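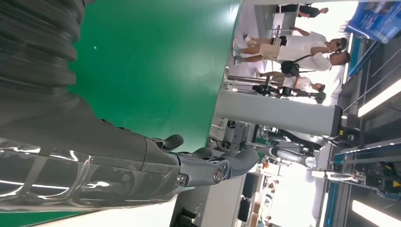

Mano de varios dedos con el antebrazo enfundado en lo que parece film, pabellón de demostraciones.

Jornada de puertas abiertas de Urkevthorpe: ¿qué conviene preguntar en la demo de manipulación?

Uldis Rebane
Publicado el 2026-01-26

Hola. En abril voy con 4 compañeros de mantenimiento a la jornada de puertas abiertas de Urkevthorpe. Trabajamos en envasado de productos de limpieza y nos interesa el agarre de botellas con tapón voluminoso. En el programa solo pone «manipulación de objetos cotidianos, pase libre», sin carga útil, sin tiempos de ciclo y sin decir si el brazo va teleoperado o en autónomo.

Dudas concretas:
¿Dejan tocar el equipo o llevar una pieza propia?
¿Qué datos se pueden sacar en una visita de este tipo que sirvan luego para un informe?
¿El film sobre el antebrazo es habitual o lo ponen solo para la exposición?

Gracias de antemano.

Rimantas Koppel

Estuve en la edición anterior. Por partes.

Piezas propias: depende del operador. A mí me aceptaron un bidón pequeño vacío después de preguntar en el mostrador. Llevadla vacía y limpia, y llevad dos iguales. Con líquido no la admiten.

Datos: cada pase dura 6 minutos y en ese tiempo se puede cronometrar bastante. Apuntad el tiempo desde la aproximación hasta el agarre estable, los reintentos y si alguien corrige a mano. Preguntad expresamente por el modo de control —teleoperado, semiautónomo o trayectoria grabada—, porque en el cartel no figura y cambia por completo la lectura de los tiempos. Pedid también la fuerza máxima por dedo y la frecuencia de recambio del recubrimiento.

Film: lo desconozco. En Kakier usamos una funda parecida contra salpicaduras, pero es otro equipo. 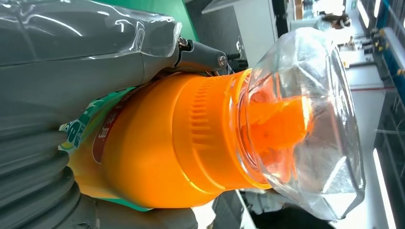
¿Hay que inscribirse antes para entrar en el grupo de la demo?

Para el pabellón basta con el registro general, pero los pases de manipulación tienen plaza limitada y se reservan por correo. El año pasado hubo más de 143 solicitudes y se cerró la lista pronto.

Añado una cosa sobre botellas con tapón ancho. El centro de gravedad cambia mucho entre llena y vacía, así que un agarre correcto con el envase vacío no permite concluir nada sobre vuestra línea. Pedid el rango de masas ensayado y, si lo tienen, el registro de par de la muñeca.

Kütt

yo fui por la tarde y había mucha cola, mejor a primera hora. De lo técnico no sé gran cosa, me quedé mirando los humanoides. Los de Grerura repartían un pdf con las especificaciones si dejabas el correo, a mí me llegó a los 6 días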